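Mailing list: Manual Handling and Automation Practice
Subject: Re: Draft guidance, section 4 (bag closing and tie cutting)
From: Gudrun Boström
Date: June 19, 2023

Members of the Pladuritz group wrote:

> Our site has read section 4 and has two objections. First, the draft
> asks that any automated bag-closing station follow the manual method
> step for step. We do not see why a machine should gather the neck by
> hand motions if a clamp ring does it better. Second, the draft says
> nothing about where cutting tools are kept while the neck is being
> gathered. Our safety adviser will not sign off a shared bench without
> a rule on this. We would also like to know whether the 31 comments
> from the spring round will be published.

Dear colleagues,

Thank you for these comments. The secretariat has discussed them with the sites at Mumbridge and Løken, and the reply below has been agreed by both.

On the first point, the wording will be changed. Section 4 was meant to set out the result that a closed bag must meet, and the manual method was given as a reference. The new text will say that an automated station may use any means of gathering, provided that the neck is fully closed before a tie is applied and the address label can still be read.

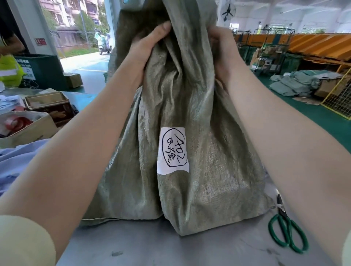 Tool placement was left out of the draft because it was thought to belong in section 7, on shared benches. We accept that readers will look for it in section 4 and will move it there. The proposed rule is that a cutting tool not in use must lie in a marked place, outside the area in which either a person or a machine is gathering the neck. Scissors laid on the bench beside the sack, with the blades towards it while both hands are on the neck, would not meet the rule as now worded. The same clause will apply to powered cutters, which must also be isolated until the tie is in place.

Labels raised a related question. Irnorville reported that its reader failed on handwritten labels when the fabric was creased, and asked for printed labels only. The sites did not support this. Handwritten labels will remain in use for some years, and an automated station must send any bag it cannot read to a person. It must not guess. The trial at Irnorville covered 1,000 bags, of which almost 400 carried handwritten labels, and a further trial on the same scale is planned for August.

The trimming of ties will be treated as a separate step. The draft allowed the tail to be cut as soon as the tie was closed. The revised text requires the tie to be pulled tight and held first, and the cut to be made clear of the fabric. Where a person holds the tie and a machine makes the cut, the machine must not move until the hand has been withdrawn – a pause in motion is not enough.

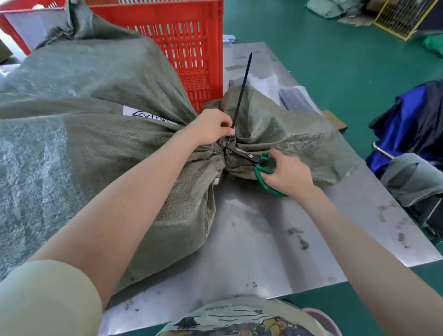
Trimming a cable tie by hand: tie held at the neck, scissors below the holding hand.

Sites should note that the clause on withdrawal of the hand applies only to shared work. A person working alone may hold the tie and cut it, as at present, subject to local rules on gloves and blade type.

The spring comments will be published with the names of sites removed. Any site that objects should write to me directly and not to the list.

Revised wording for sections 4 and 7 will be circulated as one document. Please quote clause numbers when replying.

Yours sincerely,
Gudrun Boström
For the secretariat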